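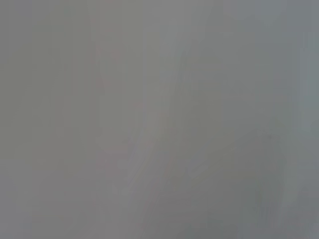
Left wrist camera: what happened in the Vallholm cell

Many of you have asked why the two-arm cell in Vallholm was standing still for a part of August. The short answer is that the left wrist camera stopped giving usable pictures, and the robot continued to work for 18 minutes before it stopped.

The cell sorts returned parts for Kaijage, and each arm has its own camera at the wrist. On the left side the picture became gray and blurred, with no edges that the software could use. The camera was still sending frames at the normal rate, so the Oria controller considered it healthy. Our check asked only if a frame had arrived. It did not ask if there was anything to see in it.

During this time the left arm used the last good position it had stored. It closed on nothing several times, and then it pushed a tray against the guard rail. The force limit stopped the arm, as it should. No person was inside the fence, and the damage was one bent tray and one scratched finger pad.

Jarmo Rautiainen went through the log the same evening. The first bad frame is number 813 of that run, and after it there are almost 400 more. We still do not know the cause. The lens holder and the cable have been replaced together, which was maybe not wise, and the old parts are now with Stostis for inspection.

Three changes are already in use:

The controller measures the contrast of every wrist picture. After 3 poor frames in a row, both arms stop.

A stored position expires if the camera does not confirm it.

The operator looks at both wrist pictures on the screen before each start – also after a short break.

If you run a similar cell, please check what your own camera test is really testing. Suryani Kwok has the new settings and can send them to other sites. The report from Stostis will be in a later issue.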